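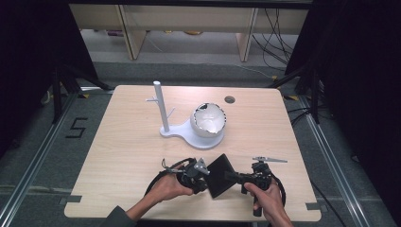 5号工位,杯架和杯子在桌上,手里是手持夹爪。

夹爪开合手感不对,右侧手指到底回不来,求排查思路
版块:设备维护 / 手持采集端

楼主 灰毯子
发表于 7/30/21
工位五的手持夹爪,Cludis那套双手柄的。从上周开始,扳机松开以后手指不能完全张开,差一小截,要用手推一下才到位。图是今天在工位上拍的,任务是挂杯子,白色塑料杯架加一只白瓷杯。
已经做过的:
酒精擦了导轨,没有变化。
换了扳机回位弹簧,好了半天,又回去了。
重新标了一次零点,读数正常,开度上限读出来只有62毫米,出厂单上写的是60以上算合格,所以厂家不认为是故障。
问题是同型号另外几把都比它开得大,数据放在一起不好看。有人遇到过吗?

2楼 拧半圈
弹簧先别再换了。看一下右边手柄后面那圈线,弯得太紧的话线本身就有弹性,会顶着机构。我们这边有一把就是这个毛病,把扎带剪了,让线多放出来一点,当场就顺了。

3楼 老胡同口
线的可能性不大。那么细的线能有多大劲。我倾向于金属手指的固定螺丝拧过头了,手指根部被夹歪一点点,走到末端就会卡。松掉,推到全开位置,再对角拧回去。说明书给的力矩很低,用普通内六角凭手感基本都会超。

4楼 拧半圈
回3楼,线细是细,外面那层护套不软,冷天更明显。我们那把是二月份出的问题,开了暖气就轻一些。

5楼 老胡同口
现在七月底。

6楼 灰毯子(楼主)
两个都试了,先说结果。
线:扎带剪开,弯放大,开度没有变化,但松手以后回得快一点。
螺丝:右侧确实很紧,松开以后手指能推到全开。按对角重新上,上到一半时还是好的,全部上紧以后又差一截。
所以3楼说的方向我觉得对,但不全是力矩的事,感觉是支架面不平。

7楼 Villalobos售后_夜班
我们代理这一套。支架面不平常见的原因是垫片装反了或者漏装。右侧手指下面应该有一片薄垫,倒角朝外。拆过的机器经常少这一片,掉在地毯里找不着。订货号尾号494,单片不卖,一包15片。
另外请不要自己打磨支架面,磨了以后左右不对称,标定板的位置也要跟着重新算。

8楼 半桶机油
一包15片,买回来用一片,剩下的放到过期。自己拿铜皮剪一片不行吗?我用铜皮垫过两把,用到现在没出过事。

9楼 Villalobos售后_夜班
铜皮软,夹持力上来以后会压薄,过一阵又要重调。临时用可以,正式采数据不建议。

10楼 老胡同口
同意9楼。铜皮垫完当天量是准的,过两周再量就不是那个数了。还有,楼主这个任务有瓷杯,杯口是破的,夹的时候受力点每次都不一样,手指有一点歪就会滑。不如先换一只好杯子,把夹爪的问题和物件的问题分开看。

11楼 半桶机油
杯子跟开度有什么关系,他说的是空载也张不开。

12楼 老胡同口
我没说有关系,我说的是分开看。另外破口朝上,手伸过去当心点。

13楼 Grenance小工
插一句。中间那块黑色方板的螺丝顺便也查一下。我们那边有人修手指的时候把两边手柄都松过,装回去方板带了一点扭,读数一切正常,后处理出来的轨迹整体偏。找了三天才找到。
查法:夹爪平放在桌上,用塞尺看方板四个角,能塞进去的那个角就是翘的。

14楼 灰毯子(楼主)
更新。右侧拆开看了,7楼说对了,垫片没有。翻维护本,上一次拆是换手指那次,记录里只写了“更换完成”。
垫片已经下单。今天先用铜皮顶着,空载能到全开,开合各做了一组,没有再卡。采集先停,等正式的垫片到了再恢复。
方板也查了,右下角能塞进最薄的那片,松开重新上了一遍,标定重做。

15楼 拧半圈
那线也别扎回原样,多留点余量,扎带松一格。

16楼 Rametti二手仪器
以后拆右侧手指之前在下面铺块白布,地毯上找垫片太费眼睛。维护本建议加一栏写拆下零件的数量,装回去对一遍。

17楼 半桶机油
楼主垫片到了报一下厚度,我拿卡尺对对我那铜皮差多少。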